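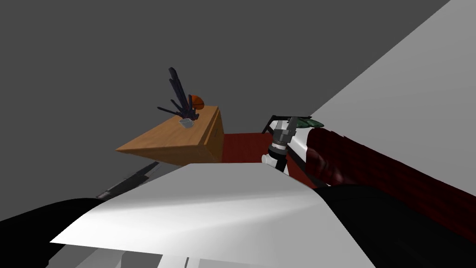
How do traffic lights know when to change?

If you have ever sat in the back seat at a red light with no cars coming the other way, you may have wondered who is in charge. Is there a person pushing a button somewhere? Usually there isn't. Most traffic lights are run by a small computer in a metal cabinet near the corner.

The box on the corner

The next time you are walking near a big intersection, look for a tall cabinet, often gray or green, standing on the sidewalk or the grass. Inside is a computer called a controller. It tells each light when to turn green, yellow or red. Wires run from the cabinet, under the street, to the lights.

Grevbridge has 132 intersections with traffic lights. Each one has its own controller.

Lights on a timer

The simplest kind of light works like a kitchen timer. One street gets a green light for a set time. Then it gets a yellow, then a red, and the other street gets its turn. When every direction has had a turn, the whole thing starts over. One full trip through all the turns is called a cycle.

At the corner of Kekana Road and Mill Street, one cycle takes 68 seconds in the middle of the day. Kekana Road is the busier street, so it gets a bigger share.

Timers work well downtown, where there are cars on every street most of the day. They don't work so well on quiet roads. A timer will give a green light to an empty street and make everybody else wait.

Lights that can sense cars

Many lights have a way to tell if a car is there. Look at the road just before the white stop line. You might see thin dark lines in the shape of a rectangle or a circle. Those lines are cuts in the pavement that were filled back in, and there is a loop of wire inside.

A little electricity runs through the wire. Cars have a lot of metal in them, and when metal is above the loop it changes the electricity slightly. The controller notices the change and knows a car has arrived. The loop does not weigh the car. You could jump up and down on it (please don't, it is in the street) and the light would not care.

Some corners use a camera or radar on the pole instead. Radar sends out radio waves and listens for them to bounce back. These are easier to fix than a loop because workers don't have to cut into the road.

Bicycles can be a problem for loops, as they have much less metal than a car. Some cities paint a small bike symbol on the best spot to stop.

What does the walk button do?

It depends on the corner. At some lights, pushing the button tells the controller that a person is waiting, and it will add a walk signal the next time your turn comes up. If you don't push it, you might not get a walk signal at all. At other lights, the walk signal comes on every cycle and the button doesn't change anything.

Pushing it ten times doesn't make it faster anywhere. The controller only needs to hear from you once.

After the walk sign comes a flashing hand, often with numbers counting down. If you haven't started across when the hand begins to flash, wait for the next one.

Why are there seconds when everything is red?

Watch a light closely and you may see a short time when all the streets have a red at once. In many places it lasts 2 seconds or less. It gives the last car time to get out of the intersection before anyone else goes.

The controllers have a safety part, too. It checks that two streets that cross never get a green light together. If something goes wrong, it makes all the lights flash red. Then drivers treat the corner like a stop sign.

Working as a team

Lights on a long street can be set so that they turn green one after another. If you drive at the right speed, you can get green after green. People call this a green wave. It is harder to do in both directions at the same time — the timing that helps cars going north may stop the ones going south.

Oratile Shabalala is a traffic engineer in Grevbridge. She decides how long the greens should be. In March she changed the timing on Kekana Road and then stood at the corner with a clipboard to see what happened. In one hour, 758 cars went through. She gave the left turn lane a little more time after that.

Words to know

Controller: the computer that runs the lights at one intersection.
Cycle: one full set of turns for every direction.
Intersection: a place where streets cross.
Loop: a wire under the road that senses metal.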